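CAPÍTULO 4
Doblar, apilar, guardar: el textil pequeño

Del manual Economía del hogar y cuidado de la ropa, ediciones Gosselin
Texto de Ladan Rashti y Sepehr Tehrani

En este capítulo:
Superficie y postura
El doblado en tercios
El paquete compacto
Tejidos que resbalan, tejidos que marcan
Errores corrientes y cómo corregirlos

Antes de empezar

Repasar el capítulo 3 (secado). Todo lo que sigue da por hecho que la prenda está seca del todo, también las costuras y el dobladillo. Un paño con humedad en el canto se guarda mal y huele peor.

Material para las prácticas: un paño de cocina, una toalla de manos, una pieza estampada cualquiera. Mesa despejada en la zona de trabajo, a la altura de la cadera o un poco más. Nada de doblar encima de la cama, el colchón cede y los bordes no casan.

4.1 Por qué un paquete

El armario de Negin Mohammadi, caso que usamos en todo el libro: una balda de 68 centímetros para toallas, paños y servilletas. Apilado plano, todo se desliza hacia delante en cuanto se saca una pieza de abajo. En paquetes, cada pieza se coge sola. Ocupa parecido, se ordena mejor.

El paquete es un rectángulo blando. No hace falta apretar — apretar marca el tejido y luego hay que planchar. Primero un pliegue a lo largo, después otro, y la pieza se cierra sobre sí misma desde el lado corto. El canto abierto queda siempre hacia dentro.

Con piezas estampadas conviene decidir antes qué parte del dibujo queda fuera. Los lunares grandes, las franjas anchas, los bloques de color: sirven para reconocer la pieza en la balda sin desdoblarla.

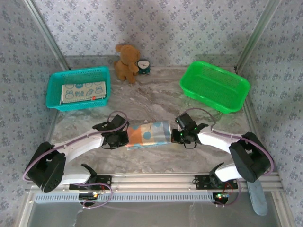
Fig. 4.1. Paño estampado con círculos azules, recogido en un paquete blando y sujeto en horizontal. El lado izquierdo queda algo más bajo.

Fijarse en la inclinación. Un paquete sujeto en el aire sirve para comprobar el reparto de la tela: si cuelga de un lado, puede ser el agarre o puede ser el doblez. Se apoya en la mesa, se iguala con la palma y se vuelve a coger por los dos extremos. Si sigue cayendo, se deshace y se repite desde el primer pliegue. Lleva segundos.

4.2 Superficie

Lisa, limpia, sin migas. Las superficies muy pulidas tienen un inconveniente, la tela ligera patina al doblarla. Solucion: una mano quieta sobre el pliegue, la otra mueve el resto. Para algodón grueso da igual.

Términos que hay que saber al terminar el capítulo: canto abierto, canto cerrado, tercio, contrapliegue, caída. Los dos últimos se confunden muchisimo en los ejercicios escritos. El contrapliegue se hace; la caída se observa.

Práctica 4.A

Doblar la misma toalla en tercios y en mitades. Guardar las dos versiones en la balda, de canto. Anotar cuál se mantiene de pie y cuál se abre. Repetir con el paño de cocina. Las notas van al cuaderno, se usan otra vez en 4.5.

Sigue: 4.3 El doblado en tercios, paso a paso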